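Workshop notebook – tableware bench
January 2025
Entry by Idun Åberg. Copy to Fiifi Asante.

Purpose: to review how the Memar bowls nest with the white bowls already in stock, before the storage drawers are ordered from Strömberg. Drawer clearance is 200 mm.

The first point of interest is the rim. A lighter lip is easy to find by eye when bowls of similar size are stored together. 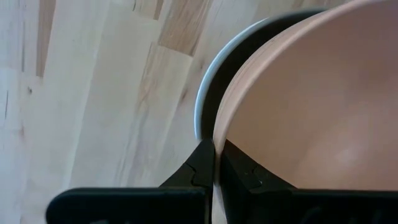
Fig. 1. Tan bowl against a darker round container with a pale rim.

Stack order should be judged from the side, at table height – the view from above hides the foot. Three nested bowls, with the glossy white one at the base, make a compact column. The large navy bowl is to be stored separately.

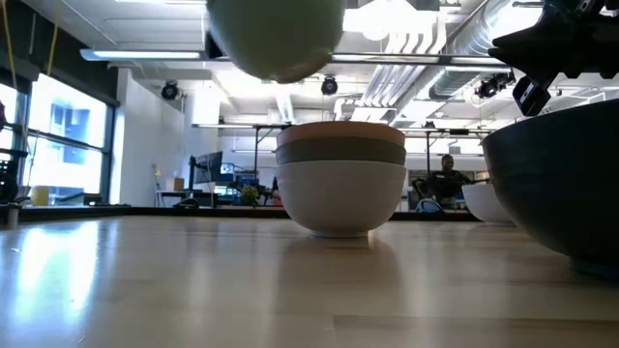

Open items
Stack height to be measured by Ebbe Fjeld.
Felt liners, item 921, to be requested.
Drawer order on hold until April.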